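Bimov Roll-Down Sun Screen: my review after a summer on the storefront

I bought the Bimov in June for the front of my lunch place on Moldovan Street, and enough of you have asked about it that I figured I'd write the whole thing up. We face west. By mid-afternoon the sun used to come straight under our fixed awning and cook whoever had the window seats, and people would get up and move with their plates or just leave. The awning is great at noon and useless after that.

A drop screen was the fix I kept reading about. It hangs off the front bar of the awning you already have, you roll it down when the sun gets low, and you roll it back up when it doesn't matter anymore. I looked at the Arnham version first (nicer crank, way more money) and ended up with the Bimov for $876 with the brackets included. Shipping to Trelcombe was free, which helped me make up my mind!

Putting it up took two people and most of a morning. The brackets are solid and the bolts were all there, but the instructions are terrible. They show the left bracket twice and never show the right one, so we had it mounted backward and had to take it down and start over. If you're buying one, flip the bracket so the slot faces the street. Also, you want a real ladder on each side. We tried it with one ladder and a step stool and I don't recommend that to anybody.

The fabric is a charcoal mesh and I love it. You can still see the sidewalk from inside, and from outside you can tell we're open, which was my big worry. I didn't want us looking like a shuttered storefront every afternoon. The window seats are usable again — people even ask for them now — and I stopped having to crank the AC right when the sun hits.

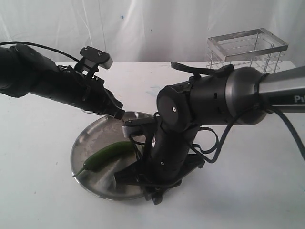 One reader left a comment asking whether the mesh does anything in the rain, and said theirs let a fine mist through onto the chairs the first time it stormed. Same with mine, so I wouldn't buy it as a rain curtain. It slows a drizzle down and that's it. In a real downpour I roll it up and bring the cushions in like I always did.

Wind is the part I'd think about before ordering. The box says it's good for gusts up to 30 miles an hour when it's tied down, and I have not had the nerve to test that. On a breezy day with the bottom bar clipped it stays put and hums a little. Unclipped, it swings, and it swings right at head height for anyone walking by. Clip it every single time. I put a sticky note by the door for whoever's closing, and then the note fell off, so now it's written on the closing checklist.

The crank is okay. It's a removable pole with a hook on the end, and it takes 15 turns to get the screen all the way down on our front. It's stiff in the morning and fine by lunch, and a shot of silicone spray on the gear helped a lot. I wish they included a wall clip for the pole, which has been leaning in the corner behind the register all summer getting knocked over.
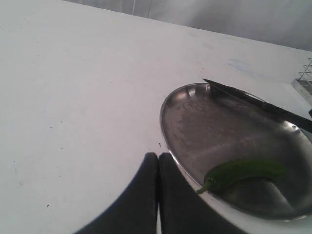
Cleaning and printing

Cleaning is easy! Hose, soft brush, dish soap, let it dry before you roll it up. I skipped the drying part once and it smelled like a gym bag for a week. Road dust shows up on the bottom hem more than anywhere else, so I wipe that part down when I do the windows.

Bimov will print your logo on the mesh for an extra charge and I went back and forth on it. In the end I left ours plain. I asked for a sample swatch with printing and the color looked washed out to me, with the fine lines breaking up where the holes are. Big block letters would probably be fine. If your logo is a thin script like mine, get the swatch before you pay for the full thing.

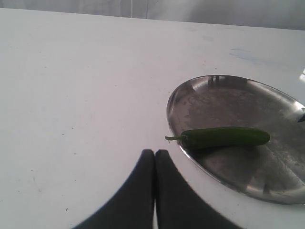

White tabletop, pale backdrop behind.

Would I buy it again? Yes, for the price. If you have a west-facing front and an awning you like already, it fixes the late sun without tearing anything out. I'd check with your landlord first, and with the city if the bar hangs over the sidewalk. Ours needed a quick sign-off and the form was short. If you're on a windy corner I'd look harder at the Arnham, which runs in side tracks and doesn't swing.

I'm taking it down for the winter and I'll add a note on how it stores.

Last updated: 9/13/26

2 comments | 30 shares

Contact | Copyright, all rights reserved | Back to top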